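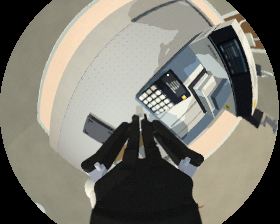
# Skusano 300 sliding gate operator

The Skusano 300 is an electric operator for single-leaf sliding gates at homes, small yards and shared car parks. It is supplied and fitted by Sondidley from the Sametcombe depot, and may also be ordered without fitting by registered installers.

The operator is intended for gates weighing up to 300 kg, with a leaf length not exceeding 6 metres. Heavier gates should be referred to the sales office before an order is placed, as the motor may not be uprated after delivery.

## What is supplied

- Operator unit with built-in control board
- Galvanised base plate and fixing bolts
- Two hand transmitters
- One pair of safety photocells
- Manual release key
- Installation and user manual

Toothed rack is ordered separately by the metre. Steel and nylon-faced rack are both held in stock. Nylon-faced rack is quieter and is recommended where the gate stands close to a bedroom window.

## Technical data

| Item | Value |
|---|---|
| Supply | 230 V, 50 Hz |
| Maximum gate weight | 300 kg |
| Maximum leaf length | 6 m |
| Cycles per day, maximum | 70 |
| Service interval | 3000 cycles or 12 months, whichever is sooner |
| Limit switches | Magnetic |
| Manual release | Keyed lever, front of housing |

The daily cycle figure applies to a gate that runs freely by hand. A gate that binds on its track will shorten the life of the gearbox, and such wear is not covered by the guarantee.

## Before installation

The customer is asked to confirm that the following are in place before the fitting date:

1. A level concrete pad beside the track, set back from the gate line as shown in the manual.
2. A ducted supply cable, run and tested by a qualified electrician.
3. Fixed end stops at both ends of travel. Fitting will not proceed without them.

Where an existing operator is to be removed, this should be stated on the order form. The Lavoie base plate has a different bolt pattern and cannot be reused. An adaptor plate is available at extra cost.

## Safety and handover

Every installation by Sondidley includes a closing force test, the results of which are entered in the gate logbook and left with the customer. Additional photocells or a safety edge may be required where the gate opens onto a public footpath. The surveyor will advise on this at the site visit.

Users should be shown the manual release at handover. The power must be switched off at the isolator before the release is used.

## Guarantee and servicing

The operator is guaranteed for two years from the date of fitting, subject to servicing at the stated interval. Transmitter batteries and damage caused by vehicles are excluded. Service visits requested in November should be booked early, as the diary fills ahead of the winter.

## Enquiries

Surveys and quotations: Tanner Desjardins, Sametcombe depot.

Spare parts and trade accounts: Senad Stoyanova. Please quote the serial number printed inside the housing door.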